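Section 5: Setting Out and Clearing the Play Table

5.1 Purpose of this section

This section sets out how the round play table in the Edeck family room is to be prepared before a session, and how it is to be cleared afterwards. It should be read by all staff on the early rota and by any parent who has agreed to help. Questions about its content should be put to Vittoria Donati, who is responsible for the toy stock.

5.2 Before you begin

Check that the table stands level and that its base is clear of the walkway. The top should be wiped with a damp cloth and dried before anything is placed on it. Cleaning sprays must not be used while children are in the room.

Collect the following from the Irska cupboard:

Wooden tray with low rims
Soft cubes and small blocks
Green plastic bowl
Small round pieces for the bowl
Stacking cups
Ball

CAUTION: Small round pieces are kept for children of school age. They must not be put out when a child under 5 is expected. Use the large ball and the soft cubes only.

5.3 Setting out

1. Place the tray on the left side of the table. It may be turned at a slight angle so that a seated child can reach into it.

2. Put the cubes in the tray. Patterned cubes and plain cubes may be mixed. Leave a gap between them so that each can be picked up with one hand.

3. Stand the green bowl beside the tray and put no more than 2 small round pieces inside it. The remaining pieces stay in the cupboard.

4. Place the stacking cups, nested together, to the right of the bowl, with the ball and any loose blocks next to them.

5. Leave the back half of the table free. Children need this space for building and sorting.

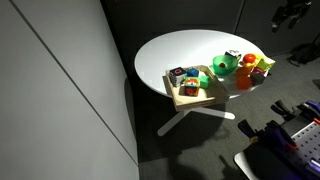
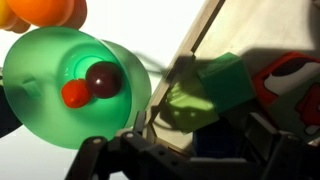
6. Walk once round the table and look at it from a child's height. Anything standing at the edge should be moved inwards before the door is opened.

Note: The arrangement may be reversed for a left-handed child. Please return it to the standard arrangement for the next group.

5.4 During the session

The table is intended for a maximum of 2 children at a time. Items may be carried to the floor but should not leave the room. If a piece is put in the mouth, remove it from use and place it in the washing tub marked Waser. It must not go back on the table the same day.

Sessions at the table last 60 minutes. A member of staff should give a spoken warning shortly before the end so that the children can finish what they are doing.

5.5 Clearing away

1. Empty the bowl first and check the small pieces against the card inside the cupboard door.

2. Wash plastic items in warm soapy water, rinse them and leave them to drain upside down. Do not put them in the dishwasher.

3. Wipe the tray with a well-wrung cloth. It must not be soaked, as the wood may warp.

4. Inspect the seams of all fabric cubes. A cube with an open seam is to be put in the repairs box and entered on the Ibrahim sheet.

5. Return all items to the cupboard, heaviest at the bottom, and lock it.

CAUTION: If a small piece is missing, the room must stay closed until the carpet has been searched. Report any piece that cannot be found to Vittoria Donati before leaving the building.

5.6 Replacement of items

Cracked or chipped plastic is to be thrown away and not mended. Requests for new items are gathered each December and should be written on the form at the back of this guide.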